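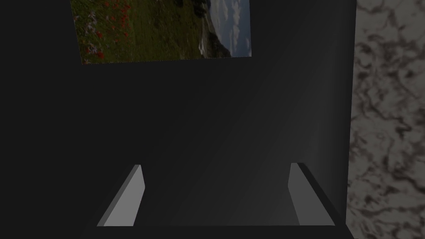

Most walls are not flat, most ceilings are not level, and most tape measures have a little play in the hook end that you will discover on the day it matters. I have been putting things up on walls for a long time, mostly my own, and have filled a respectable number of holes in the process. Very dark gray is the wall color I get asked about most, usually by people who have just painted one and are now afraid to touch it. Fair enough. A grassy meadow with red poppies in it looks terrific on a wall like that, the red especially, and so does a smear of white filler two inches to the left, so you want to get the hole right the first time. What follows is how I do it, plus a few things I do afterward when I haven't.

Before you drill

Find out what the wall is made of. Knocking is traditional and will tell you that you have a wall. A better way is to take the cover off an outlet (power off at the breaker, please) and look at the edge of the hole with a flashlight. Drywall shows a paper face and chalky white. Plaster and lath is thicker, gray or brown, and often crumbly. Masonry you will recognize from the noise your neighbors make about it later.

Stud finders are fine on drywall and mostly a form of gambling on plaster. I use a strong little magnet on a piece of dental floss. Drag it slowly across the wall and it will stick over a screw head or a lath nail. Mark the spot with painter's tape, never pencil, if the paint is dark and matte. Pencil on dark matte paint leaves a shiny line that you can't see straight on and can't stop seeing from the couch.

Don't drill directly above or below an outlet or switch. Cables tend to run straight up and down from them. They also tend to do whatever the last electrician felt like doing, so go shallow and go slow.

How high

The museum rule is to put the middle of the picture at eye level. Whose eye level is a question that has kept my household busy for years. In a room where people mostly sit, hang it lower than you think. In a hallway, hang it higher than an elbow carrying groceries.

Cut a piece of kraft paper the size of the frame and tape it up for a couple of days. You'll know by Friday. Mark the hanger position on the paper, with the wire pulled tight, then drill straight through the mark and tear the paper away. Measuring with the wire slack is the classic error and I still make it.

Hooks, anchors and the sticky kind

For anything under 13 pounds in drywall, a plain picture hook with a slanted nail is enough. It leaves a tiny hole, costs almost nothing and has been around forever, so naturally the store keeps it on the bottom shelf behind the smart hooks.

Heavier than that, find a stud or use a proper toggle. The ribbed plastic plugs that come free in the bag belong in masonry. In drywall they hold beautifully until the first time someone slams the front door.

Adhesive strips: clean the wall with rubbing alcohol, let it dry, press hard, and then wait before hanging anything. Everybody skips the waiting. Fresh paint needs several weeks before it will hold a strip, and in a steamy bathroom I wouldn't trust one with anything I liked. When they come off, pull the tab straight down along the wall. Pull it toward you and you'll be reading the section on patching.

Use two hooks, always, even on small frames. Set them a few inches apart and the picture stops wandering. A frame on one hook will go crooked every time a truck goes by, and after a while you find you've started tilting your head.

Stopping the tilt

Put a rubber bumper on each bottom corner of the frame. If you don't have bumpers, a pea of poster putty does it. My neighbor Tsutomu Chiba wraps a bit of masking tape, sticky side out, around the middle of the wire where it sits on the hook, and I stole that from him at once. The wire can't slide.

One warning about levels. If your ceiling slopes, a perfectly level picture hung close to it will look drunk. Trust the eye and split the difference. I own a very nice level and it has lost this argument in every house I've lived in.

Patching a dark wall

Save some of the paint. Pour it into a small glass jar, fill it nearly to the brim, and write the color, the room and the finish on the lid. I once matched a wall using the word "charcoal" and my own confidence, and I lived behind a bookcase in shame for a year. So did the patch.

Fill small holes with lightweight spackle on a fingertip, then wipe around the edge with a damp sponge so there's no halo to sand. Let it shrink, and fill it again. Dab the paint on with a scrap of sponge or the end of a mini roller. A brush leaves strokes, and on a dark color strokes catch every lamp in the room.

If the patch still flashes at you, paint the whole wall corner to corner. I'm sorry. I also didn't want to hear it.

Scuffs and dust

Dark walls don't show dirt the way white ones do. They show dust, fingerprints, scratches and the place where the dog leans. A dry microfiber cloth takes care of most of it. For greasy marks, one drop of dish soap in a bowl of lukewarm water, a well-wrung cloth, light pressure, and blot. Melamine sponges polish matte paint into a glossy spot the shape of your enthusiasm. Keep them for the sink.

Do the tops of the frames while you're there. Yes, they're that bad.

From readers

Clotilde Gilbert writes that she keeps a strip of folded sticky note under the drill hole to catch the dust. I do this too now. Press the top half to the wall and fold the lower half out like a shelf.

Someone else asked if toothpaste works for filling nail holes. It does, if you're moving out and don't mind a minty wall that cracks in July. Buy the spackle. A small tub will outlast the lease, and you can leave it under the sink for the next person, who'll need it for wherever you put the television.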